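Project report: sorting out the shared workroom at Nemside
Xinyi Yu, with Yanling Cao and Chunhua Jiang

How we ended up with this topic

Our first idea was a survey of canteen waste, but another group had already bagged it, so Yanling suggested we look at something we moan about every single week: the state of the workroom. Everyone on our corridor uses it, everyone leaves things in it, and by May you can't put a mug down. Our tutor, Xiaoyan Han, said yes straight away (I think she was fed up with it too!) and gave us a budget of 40 pounds, which we very nearly stuck to.

What we wanted to find out

We had one main question, which was how much time people lose hunting for stuff. Jianguo Xiong from the year above had tried labelling the shelves once and the labels fell off within a fortnight, so we also wanted to know if labels are worth bothering with at all.

What we did

For the first part we left a notebook by the door and asked people to write down what they were looking for and how long it took. We got 100 entries, a few of them rude. Cables were the worst by miles -- people would find three of the wrong sort before the right one. After that came tape, scissors and the good screwdriver, which Chunhua eventually found in her own bag.

Then we spent a Wednesday afternoon tidying. The rule we settled on was that floor space comes first, then desks, then shelves. I argued for shelves first and lost, and I still think I was right, as we had nowhere to put anything for the first hour and it all went out into the corridor.

We bought boxes from Elwood, the hardware shop in Stimonbridge. Almost 200 small items went into them, mostly screws, clips and adaptors. Yanling wanted clear lids and I wanted the cheap ones. We got the cheap ones, and now you have to open every box to see what's in it, so that one is on me.

How it looked in use

The big worktable improved the most, as far as I'm concerned. It used to be where coats went. It's a plain white top, a bit scuffed, and it does still collect crumbly bits near the edge however often you wipe it.
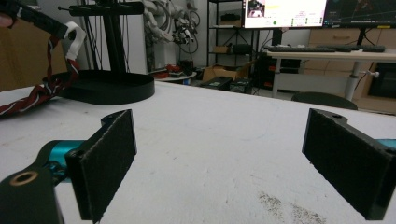
The shelving is the part I'd do differently. Cardboard boxes are fine for a week or two, but they drift down to the floor as soon as somebody needs something from the back, and then they stay there. The desk with the two monitors was easier to deal with, partly because people want to sit at it and so they clear it themselves.

We ran the notebook again afterwards. Fewer people filled it in, which makes it hard to compare properly, but cables were still top of the list. Chunhua thinks we should have hung them all on hooks by type. There's a set of hooks in the Kong catalogue that would do it, only we'd spent the money by then.

Things still to do

Swap the lids. Put up hooks. Ask Jianguo what glue he used, so we can use a different one.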